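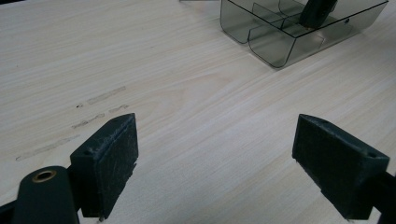
Pale finishes give furniture sellers a problem that dark ones do not. A dark table can be called walnut, and most shoppers will go along with it whether or not a walnut tree was involved. A pale table has to be called something, and the honest word, beige, appears to be forbidden by custom. The surface in Figure 2 shows the difficulty. Its ground is a beige cream, the thin streaks across it are a darker tan or a soft pinkish beige, and near the center the lines bend around an oval, knot-like patch. Any of these features could supply a name. In the catalogs we read, none of them usually did. The color was named after a season, a coastline, a baked good, or a mood, and the shopper was left to work backward.

This section deals with those names and with what happens to them once the furniture is sold. Our material is the list of 155 finish names taken from the printed and online catalogs of Grarnov and Wusonari, two sellers whose ranges overlap enough to make comparison fair and whose copywriters, as far as we can tell, have never met. We kept only finishes offered on tables and desks. Chairs were left out after a short and unhappy trial in which the name of the frame and the name of the cushion kept getting attached to each other.

4.1 Sorting the names

We began with a scheme borrowed from earlier work on paint, which divides names into plain color terms, terms modified by an object, and terms in which the color has vanished altogether. "Light brown" is the first kind, "oatmeal brown" the second, and "Quiet Harbor" the third. The scheme suited paint better than it suited furniture. Paint does not have to pretend to be anything else, while a table finish may be named for a tree, and a tree name makes a claim about material as well as color. A shopper who buys a wall color called Birch does not expect birch. A shopper who buys a Birch desk may expect some, and may write to the company.

We therefore added a class for tree names and then, reluctantly, a further class for tree names that had been tampered with. Into this last class went "Birch Effect," "Birch Look," "Birch Inspired," and the remarkable "Nearly Birch," which Wusonari used for one winter catalog and then dropped. We would have liked to interview whoever approved it. Our letters were answered by the returns department, twice, with a prepaid label.

Abimbola Usman coded the full list independently of the first author. Disagreements were settled by discussion, a phrase that in most papers covers a pleasant quarter of an hour and in ours covers most of June. Nearly all of the trouble came from food. Usman held that "Biscuit" is an ordinary color term by now, since people say it without thinking of biscuits. The first author was thinking of biscuits at the time and could not be moved. We settled on treating a food name as a plain color term when a general dictionary lists a color sense for it, and as an object term otherwise. "Biscuit" went to Usman. "Porridge Dawn" was agreed by both sides to be beyond help.

4.2 Who uses the names afterward

A name in a catalog is a proposal. To find out whether anyone accepts it, we turned to secondhand listings posted in Brirkden, where residents sell tables to one another through a local notice site called Amadi. Secondhand sellers are useful to us for a simple reason. They have no marketing budget and want the thing out of the hallway. If a finish name survives into their listings, it is doing some work.

Very few survived. Sellers who still had the original receipt would sometimes copy the full name, often in quotation marks, in the way one might repeat a remark overheard from a stranger. Everyone else fell back on a small stock of words: light, light wood, wood color, pale, oak, and "oak?" with the question mark included. Oak was the clear favorite. It was applied to tables whose original finish we could trace to names based on ash, birch, sand, linen, and in one case a Scottish island. For many of these sellers oak seems to mean the color a table is when it isn't brown.

We do not take this as carelessness. Within a listing, "oak" performed well. Buyers who asked follow-up questions asked about the legs, the width, the stairs, and whether the seller had a van. Questions about color were rare, and when they came up they were answered with a comparison to something in the buyer's own life, such as "lighter than toast" or "like the floor at the library." These comparisons were more exact than anything in either catalog. We have visited the library and the floor is quite distinctive.

4.3 Grain as a missing vocabulary

One result surprised us, although a carpenter would have warned us of it for free. Neither the catalogs nor the listings had much to say about grain. Catalog photographs gave it plenty of room, yet the copy beside them rarely got further than "natural" or "subtle." Secondhand sellers mentioned lines on a surface mainly to promise that they were not scratches.

People can clearly see grain, and several listings showed that they had opinions about it. What they lacked was a shared word at the right level. Woodworkers have such words in quantity, but they are trade terms and travel badly; "figure" in particular confused our pilot readers, who took it for a price. Outside the trade, speakers made do with "swirly," "stripy," and "busy." The last of these was always a complaint. A plain surface, by contrast, was never described as idle.

This gap may help explain why finish names drift so far from what they label. A color word alone does not separate one pale table from the next, and the feature that would separate them has no everyday name. The copywriter, stuck between the two, reaches for the coastline. We find this sympathetic, up to a point, and the point is "Nearly Birch."

Two limits should be noted. Our listings come from a single town, and one with a well-known library floor. Catalog names were also collected in English only, although Wusonari issues the same range in other languages, where we are told that "Porridge Dawn" is sold simply as "light."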